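## Protecting a light wood tabletop

My table and I have been together 3 years, and most of its scars have my name on them. Wipe it down with a barely damp cloth, dry it, then lay your mat flat and leave it overnight to forget it was ever rolled up.

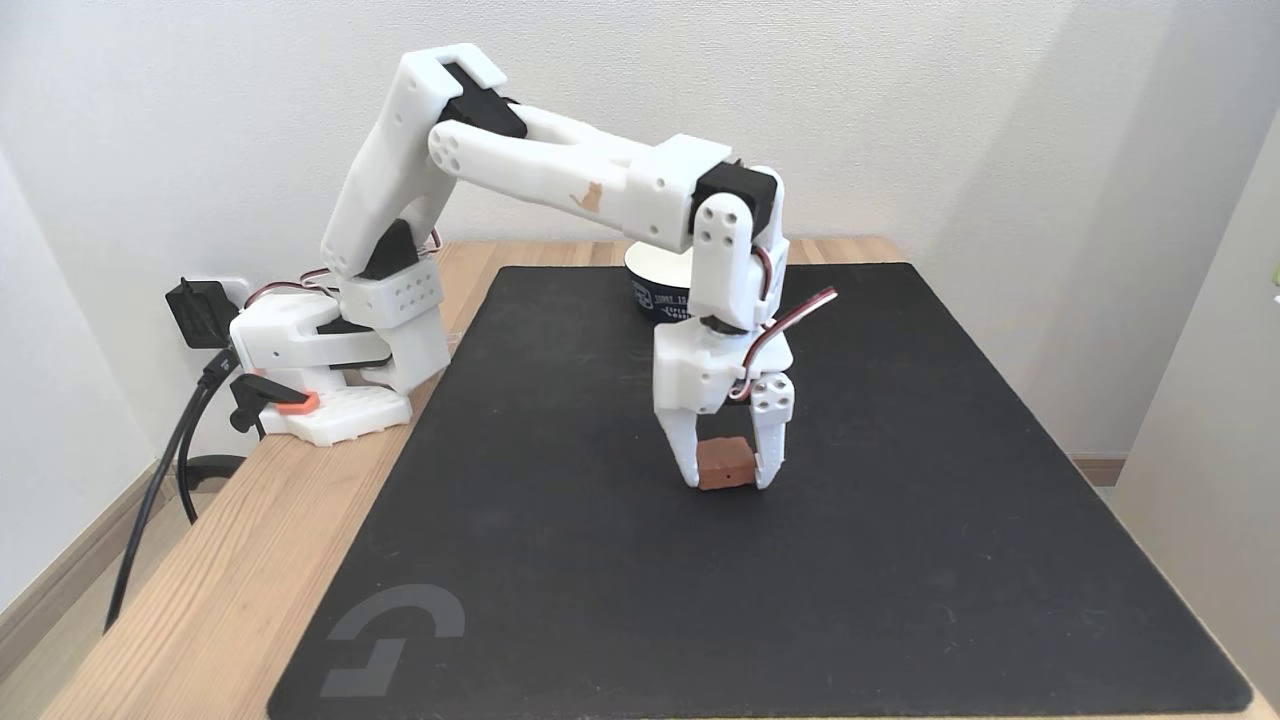
Clamps do more damage than coffee ever did. Tighten until the thing stops wobbling, then put your ego away. A big black mat like mine covers the middle of the table, but a clamp at the edge still sits on bare wood, so slip a scrap of felt under the jaw. Check it again in August, when everything swells.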